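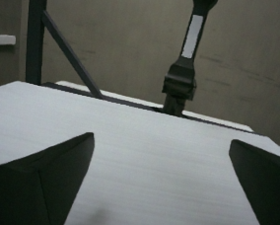 Renato Barredo would rather people stopped asking him for the recipe. There isn't one written down, he says, and the bread at Bideck has changed so often in eight years that any card he handed out would be wrong by spring.

He shares the bakery with Mylene Ambrosio. They met at Gemura, a hotel kitchen where both worked nights, and opened Bideck with one secondhand oven and a loan from her uncle Sebastian.

"We thought we would sell cakes," Ambrosio said. "People came in and asked for plain rolls. So we made rolls."

On a normal morning they bake 66 trays. Before a holiday Barredo starts at midnight and sleeps in the afternoon, when the street is loud. He does not complain about the hours. Flour is another matter — the price went up again in January, and they held off raising theirs for as long as they could.

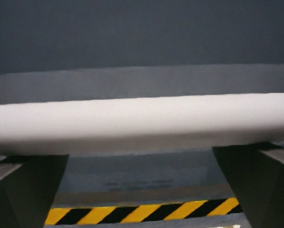
A close view in white and gray.

"I put the sign up myself," Barredo said. "Five cents more on a roll. One man read it twice and bought his usual bag."

Ambrosio does the books and deals with the two cafes that order from them. She has turned down a third, a place called Narnness, which wanted up to 50 loaves a day delivered before six.

"We don't have a driver," she said. "I would be the driver."

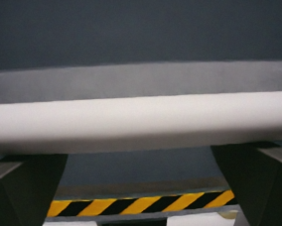

She has been looking at a bigger oven, though, and has measured the back door to see if it would fit. It would, with the door off. Barredo thinks the old one has a few years left in it. He knows which corner burns and turns the trays halfway through.

They have argued about this since last summer. Ambrosio has a quote from the dealer in her desk drawer, good until the end of next month, and she plans to bring it up again on Sunday, when the shop is closed.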